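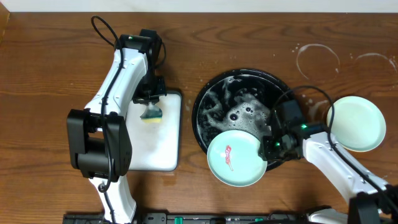 Relatório de projeto – Lavagem manual de superfícies laváveis

Autores: Tâm Đồng e Quang Võ
Orientação: Tayla Whitcombe
Entrega: 9/2/21

1. Objetivo
O presente trabalho avalia a limpeza de placas brancas com esponja de cozinha, água e detergente, sobre mesa de madeira.

2. Procedimento
Utilizou-se uma bacia preta redonda com água e espuma. A placa permaneceu deitada sobre a mesa, ao lado da bacia. Cada ensaio compreendeu 4 passagens da esponja – sempre no mesmo sentido – e foi registrado em ficha própria.

3. Resultados
Realizaram-se 57 ensaios. As manchas cinzentas espalhadas exigiram nova passagem. Recomenda-se proteger a madeira contra respingos.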